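18/10/2018

# Bring back the half loaf

The bakery on the main street in Cirkham used to sell half loaves. You asked, they cut, and you paid half the price. In July they stopped, and the Belmonte supermarket across the road has never done it at all. I think both of them are wrong.

A full loaf at Belmonte weighs 900 grams. That suits a family with school lunches to pack. It doesn't suit me, and it doesn't suit most of the people on my block, who live alone or in pairs. By the fourth day the loaf is stale, and by the sixth it is in the trash.

The usual answer is to freeze it. I do freeze it, but my freezer is small and sliced bread takes up a lot of room. Older neighbors in the Pikus building have one ice tray and a shelf – that is the whole freezer.
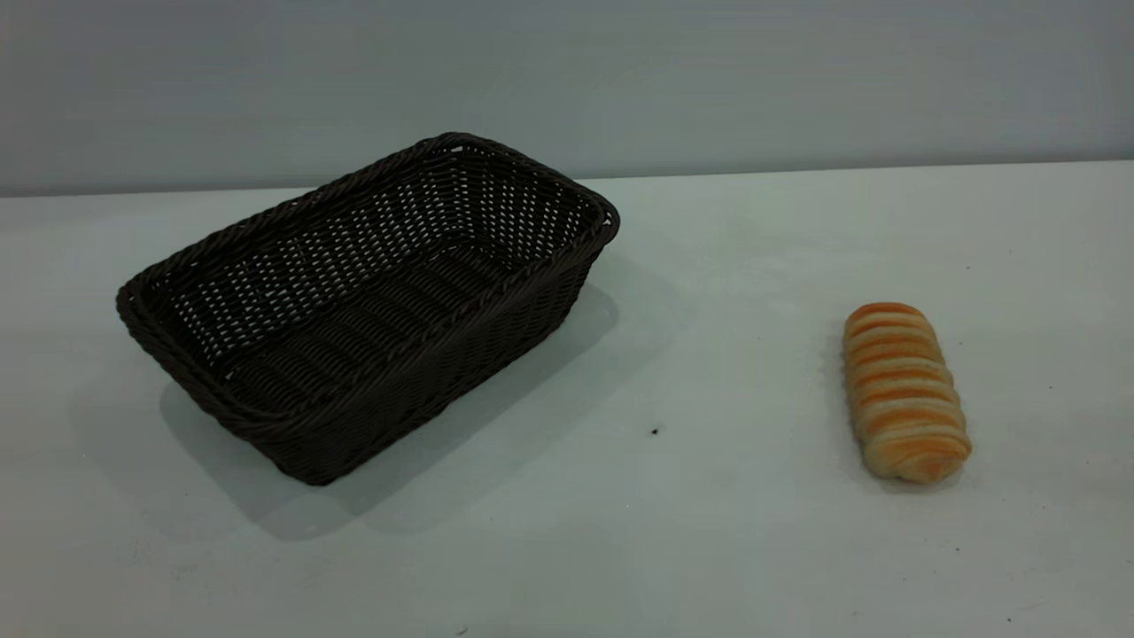 The bakery says cut loaves dry out and the other half doesn't always sell. I accept that. Then charge for it. A half loaf could cost 64 percent of a whole one and I would still buy it, and so would plenty of others. The shop in Jirthorpe adds 40 cents for cutting and there is a line out the door most mornings.

Single rolls are not the same thing. They cost far more by weight, and they don't make toast or a decent sandwich for two.

Stores spend a lot of money on signs telling us to waste less food. The signs in Belmonte are on every aisle, including the bread aisle, right over the 900-gram loaves. I would trade all of them for a knife and a person willing to use it when asked.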